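The man who would like you to buy fewer pans

Katsuhiko Sugawara has agreed to meet me on the condition that I don't call him a declutterer. "They throw things away and then they feel marvellous," he says, filling the kettle. "I throw things away and then I need them on the way home."

He has lived in Kuvthorpe for long enough to complain about the bypass, and for most of that time he has run an evening class on cooking in small kitchens. It began in the back of the library, moved to the Methodist hall when the library objected to onions, and has now become a short book, Four Feet of Worktop. The first print run was 480 copies. He tells me this with the air of someone who knows exactly where a good many of them still are.

Sugawara grew up over a restaurant in which he was not allowed to touch anything. His father worked there under a Mr Furukawa, a cook of the old school who owned three knives and lent none of them.

"People expect me to say he was wise," Sugawara says. "He was horrible. He shouted at radishes. But he could feed the whole room from a space the size of a wardrobe, and I have seen people with an island unit who can't manage toast."

The book is firm on island units. It is firm on spiralisers, bread machines, garlic presses and anything sold as a set. The angriest chapter concerns the Gellico, a countertop jelly press that he was given as a wedding present and which had, according to its booklet, 111 uses. He tried to get through them all one winter and gave up when use 34 turned out to be the same as use 12 with a different fruit.

"Nobody has ever needed to press a jelly," he says. "It's already a jelly."
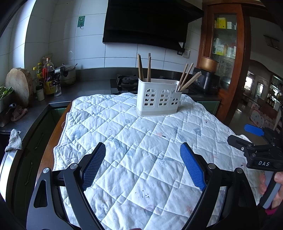 He puts two mugs down and asks if I mind mine without a saucer. The saucers went in November. There was, he admits, some discussion at home.

His wife comes from Kotden and holds the opposite view on nearly everything to do with cupboards. She believes in having a spare. Her family, he says, has spares of things that no longer exist in the original. When the couple first moved in together they made an inventory, at his suggestion, which he now describes as the worst idea of his adult life. It came to 1,193 objects in the kitchen alone, counting cutlery, and they have argued ever since over whether you should count cutlery.

"She says a fork isn't an object, it's part of a fork situation. I've never been able to answer that."

I ask what he would keep if he could keep only what fitted in one drawer. This is evidently the question he gets at every talk, and he has stopped giving the same reply because people were writing it down. Today it is a good knife, a bad knife, a wooden spoon, long chopsticks for cooking and something flat to get under an egg. The bad knife is for parcels, and for visitors who offer to help.

The chopsticks he will defend at length. They turn, lift, stir, beat an egg and fish the bay leaf out, and they take up no room to speak of. Half his class resists them on the grounds that they are for eating with.

"I had a retired surveyor who wouldn't use them because he felt he was showing off," Sugawara says. "I told him, you're on your own in your kitchen at six o'clock making a fried egg. Who's the audience?"

The surveyor came round in the end, although he has since taken up tongs, and Sugawara regards this as a betrayal.
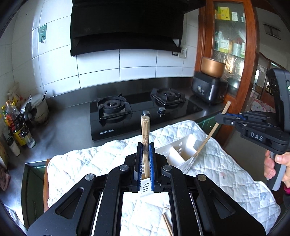 What surprises me about the book is how little of it is about owning less. Most of it is about where to put your elbows. There are pages on which burner to use first, on chopping over the sink, and on the merits of sitting down to peel. A long passage on drying up argues that the draining rack is simply a cupboard with better air, and that a sensible household would stop pretending otherwise. His publisher wanted to cut it. He let them cut the soup chapter instead.

Has writing it changed how he cooks?

"I use more pans now, to be honest. You write that a person only needs two, and then you're testing the recipes and you've got five on the go and the landlord's nephew wants to take your portrait." He looks over at the hob. "I hid three in the bath."

The class starts up again next month, with places for eight if everybody breathes in. He is also working on a second book, about fridges, and will say only that he is against the salad drawer. I ask about the Gellico before I go, assuming it went the way of the saucers. He goes rather quiet. It is on top of the wardrobe, in its box, with the booklet. His wife won't let him get rid of it until they have a spare.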